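Plateau en bois clair : huile, vernis ou rien du tout ?

Dernière mise à jour : 19/11/2024

17 réponses supprimées du fil d'origine, sujet déplacé depuis « Cuisine »

marmotte78
Bonjour, j'ai un plateau de table en bois clair acheté chez Nurnero il y a quatre ans, 138 cm de long. Le vendeur parlait d'une finition à l'huile, sans plus. Je voudrais le refaire avant l'hiver, on mange dessus tous les jours. J'hésite entre repasser une huile et poncer pour mettre un vernis mat. Les enfants posent leurs tasses n'importe où et je commence à voir des ronds près de la fenêtre.

tilleul_sec
Huile. Le vernis, dès qu'il y a une rayure profonde, il faut tout reprendre. Avec l'huile tu ponces la zone au grain fin et tu en remets.

Grusteck_bois
Pas d'accord. J'ai huilé la mienne pendant des années, il fallait recommencer deux fois par an. Vernis à l'eau mat, trois couches, ponçage léger entre chaque, et je n'y touche plus. Pour une table de tous les jours je ne reviendrais pas en arrière.

tilleul_sec
Deux fois par an c'est que la première application était trop légère. Il faut charger le bois au départ, laisser 15 minutes, essuyer tout le surplus, recommencer le lendemain.

Grusteck_bois
C'est ce que je faisais.

lapinou_du_79
Attention à la couleur quand même. Une huile incolore fonce toujours un bois pâle, ça tire vers le jaune. Il existe des huiles avec un peu de pigment blanc qui limitent ça. À essayer sous le plateau d'abord.

marmotte78
Merci, la couleur c'est justement ce qui m'inquiète. Je voudrais rester aussi clair que possible et qu'on voie encore le veinage. Pour les ronds, on peut les enlever sans poncer toute la surface ?

copeaux
Si c'est des ronds blancs, c'est de l'humidité dans la finition, ça part souvent avec un chiffon et un peu d'huile. Si c'est noir, c'est dans le bois, et là il faut poncer — toujours dans le sens du fil. Sur un veinage qui ondule, suis la direction générale.

copeaux
Voici mon plateau.

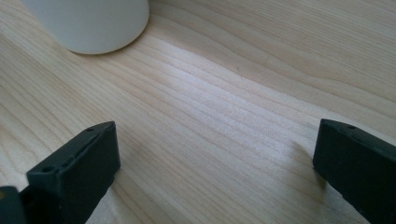
Le veinage du plateau, avec le petit point sombre dans le bois.

marmotte78
Ah oui, c'est très clair. C'est le ton que je cherche. Il y a quoi dessus ?

copeaux
Huile pigmentée blanc, deux couches. Prise au dépôt de Tistville, un bidon de marque Rivadeneyra, il m'en reste la moitié.

Grusteck_bois
Joli, mais je serais curieux de le revoir dans deux ans.

lapinou_du_79
Avec le reflet, on juge mal la teinte. Fais un essai chez toi, marmotte, les écrans mentent pas mal.

marmotte78
Je vais faire l'essai en dessous avec une huile pigmentée. J'en ai pour environ 78 euros avec les abrasifs. Si ça jaunit, je passe au vernis.

tilleul_sec
Pense à étaler les chiffons à plat dehors pour les faire sécher. En boule dans une poubelle, ils peuvent prendre feu.

4 partages · 15 commentaires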